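Writing about food, week 5: the restaurant notice and what it is worth

Shared 3 times

Handout to go with Wednesday's session. Read it before you hand in your first notice, and bring your draft on paper. If you missed week 4, get the notes on menus from someone in your group; I am not going over them again.

1. What a notice claims to be

A restaurant notice claims to tell a stranger whether to spend an evening and a fair bit of money in a certain room. Keep that claim in mind, as most notices fail it by the second paragraph. They tell the stranger about the writer's journey, the weather, the writer's mother's cooking and the name of the waiter. Then comes the food, in a rush, with a score.

I am doubtful about a good deal of restaurant writing, and you may as well know that at the start. I think most of it rests on one visit, two stomachs and a mood. A kitchen that serves 395 meals in a week gets judged on four plates of them. We would laugh at anyone who tested a boiler that way.

This doesn't mean a notice is useless. It means you should write one as if you knew how little you had to go on.

2. One visit or more

The old rule was three visits, at different times, with different people. Hardly anyone pays for that now. The Lindlow listings page pays for one meal and asks for 1410 words, and I have never understood why that number or why so many. Ask yourself what a person can know after one dinner. You can know what you ate, what it cost, how long it took to come, whether you could hear the person opposite. You can't know that the fish is "always fresh" or that the staff are "unfailingly kind". Cross out always. Cross out unfailingly, never, every and without exception.

If you went twice, say so, and say how far apart. A second visit three years after the first is really a first visit to a different place with the same sign.

Dalva Evangelista's notice of the Endale (in your reader) is fair on this. She had the lentil pie at lunch and found it dry. She had it again on a Friday evening and found it much better, and she prints both. She doesn't try to settle it. Plenty of you said in seminar that this was weak and that a critic should make up her mind. I would rather have the two pies.

3. What you expected

Write down what you expect before you go in. One line is enough, and keep the paper. Most praise and most complaint is measured against a guess the reader never gets to see. "Surprisingly good" tells us you thought it would be bad. Why did you? The street? The price? The plastic menu? If the reason is a poor one, the reader should be able to see that too.

The same goes for going back to a place you disliked. You will either be hunting for proof that you were right or be so keen to seem fair that you praise the bread for a whole paragraph. I have done both, the second one in print.

4. Words to be careful with

Authentic. Authentic to whom? If you haven't eaten the dish where it comes from, leave this alone. If you have, say where, and say how this one differed.

Hidden gem. A place with a sign, a phone number and a full dining room isn't hidden.

Home-made. Ask. Menus say this about things that arrived in a van. If you asked and were told, write that you were told.

Generous. Give the size in terms a reader can use: two people shared it, or one person couldn't finish it.

Local. How far? The Trernville grill calls its lamb local and gets it from two counties over. It may be excellent lamb.

Vegetarian. Check the stock, the cheese and the frying oil, and do it by asking, because your tongue won't tell you about the oil. A dish with no meat on the plate isn't a vegetarian dish until someone in the kitchen has said so. List sites copy from each other, and one wrong entry will be on all of them within a month.

5. Stars and numbers

You will be asked for a score sooner or later. Scores are handy for the person sorting the page and do very little for the person choosing dinner. Out of 5, nearly all places get 3 or 4, so the number tells you next to nothing. Out of ten it looks more exact and isn't.

Try the test I set last May. Take six notices from the same paper, cover the scores, and have a friend guess them from the words alone. If the guesses are far out, either the words are vague or the score came from somewhere else. In our group it was usually the second. People had scored the evening and written about the food.

If you must score, decide what the number is for. Food only is clean but unkind to a place whose whole point is the room. Food, room and price together gives you a mash that can't be unpicked. Say which you chose, in a line at the foot, and stick to it for the whole term. 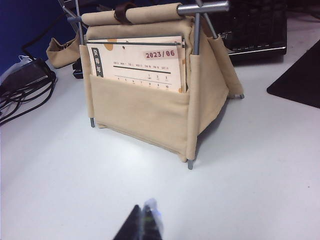
Krešimir Dimitrov disagrees with nearly all of the above. His view, which he asked me to put in, is that readers don't want a report, they want company, and that a notice with all the doubt left in reads like a form from the council. He says he has followed the same critic for years without trusting a single score, simply by learning her dislikes: if she hates a place for being loud and serving late, he books a table.

He has a point about learning the dislikes. It depends on the critic having some and holding on to them, though, and on the reader putting in years. A visitor to town with one free evening hasn't got years. I also suspect that company is what lazy writers offer when they haven't looked at the bill. Argue it out on Wednesday. Half the group will take his side and half mine, whatever you happen to think.

6. Free meals

If you didn't pay, say so in the first paragraph. Not at the end in small type. I don't accept that a free meal leaves your judgement alone, and I don't accept it from people who have been doing this for a long time either. The manager knows who you are, the plate gets looked at twice before it leaves the kitchen, and you feel a bit in debt. The Kanent supper club sends out invitations to anyone with a page and a few readers. Read six of the write-ups in a row and see if you can find one cross word. You'll find "a touch salty".

Booking under another name helps less than people think. It does get you an ordinary table.

7. Reading for the session

Evangelista, the Endale notice (reader, first section).
Shiuli Ekanayake, "Two Soups". Short. Watch how late she tells you the price and decide if that bothers you.
Drita Grgić, the letter in reply to "Two Soups", which I think is unfair and quite well written.

8. Task

Write 395 words on a meal you paid for yourself. A café breakfast is fine, and so is a bag of chips. Give the price, the day of the week and what you had expected. Use none of the words in section 4 unless you can back them up. No score.

Then swap with a partner. The partner underlines every sentence that one visit couldn't have told you. Hand in both copies, the clean one and the underlined one, to Ilham Rondonuwu before the session starts. Late ones go to the bottom of the pile and I mark from the top.

2 comments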